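The Snack Buckets

Every June my aunt packed the treat buckets for the Dirberg picnic, and every June she told me it was the last time. She said it while tying back her hair, and she said it again while hunting for the tape, and by the time she had the buckets lined up on the green table she had forgotten all about it and was humming.

There was an orange bucket and a pink one and a black one, and you could not talk her into any other colors (my cousin once brought home a blue one from Bretico, and it ended up holding clothespins). Orange was for the children who came by bus, pink was for the ones who walked, and black was for whatever she couldn't make up her mind about, so naturally the black one filled up first.

I was allowed to help the summer I turned ten. She gave me the small packets to sort, and I took it so seriously that I would pick one up, carry it to the orange bucket, change my mind, carry it back and lay it down on the green again, and then stand looking at it with my hands on my hips the way she did. The red wrapper was the hard one. It was the biggest thing we had left and it seemed to me that whoever got it would remember it for the rest of the year.

"Who do you think ought to have it?" my aunt asked, and she pulled up a stool as if we had the whole evening, though the truck from Cruickshank Street was coming at 5 and there were still bags in the hall.

I said I thought it should go to someone who had walked a long way.

"Well, how long is long?"

I thought about the Herner road, with the hill and the dog and no shade at all after the bridge, and I said the Herner children, and she nodded slowly, as though I had settled something people had been arguing over for years. Then she told me about walking that same road herself with a wet shoe and a jar of plums, which was a story that took in two uncles, a flood and a borrowed coat, and I have never minded hearing it, then or since.

When the truck honked we were still sitting there. The little packets were lying on the table where I had left them, and she swept them up in her apron, kissed the top of my head and said that next year, of course, she wasn't doing it.

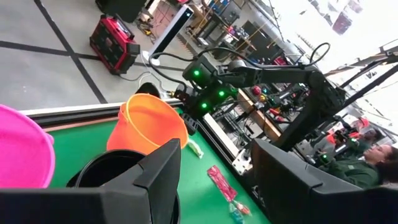 Vol. 5, No. 2 | Page 70

Contact the editors | Copyright remains with the authors | Back to top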